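I have been using the Drondura planning kit for our shared shop since October. It is a simulation package for people who want to lay out a robot cell before they bolt anything down. You get an arm, a gripper, a stock workshop and a parts library of 1,646 items. I bought the hobby license for 55 dollars and used it to plan the bench where we put together small slide assemblies.

Setup took one evening. The installer is plain and the manual is 410 pages, most of which I have not opened. The import tool read our Moodley part files without trouble, but it dropped the names on the fasteners and I had to type them back in.
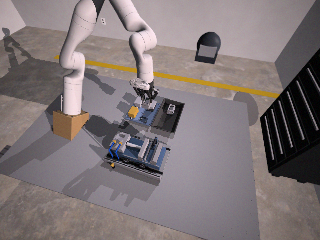
Skeltorden, October

The layout I settled on has the tray on the mat in front of the gripper, the black bin against its right side, and the assembly in front of both. My first version had the bin on the far side of the base. The arm could reach it, but every pick meant a long swing. Moving the bin took two clicks, and the planner worked out the new paths by itself.

Shadows are good enough to judge where a lamp should go. The concrete floor and yellow stripe come with the stock room, and you can swap them out. I left them alone.

Weak points: small parts in a cluster are hard to select with a mouse. The collision check is slow once the rail assembly is loaded. Saving a scene under a new name resets the gripper speed, and I lost an afternoon before I noticed.

Flondeso sells a similar package with better menus, but it wants a yearly fee and its arm models are fewer. I tried the demo and went back.

I have run 1,123 test cycles in Drondura so far. For a home build or a small club shop I would buy it again. Get the printed shortcut card too. The one on screen covers half the view.

Four stars out of five.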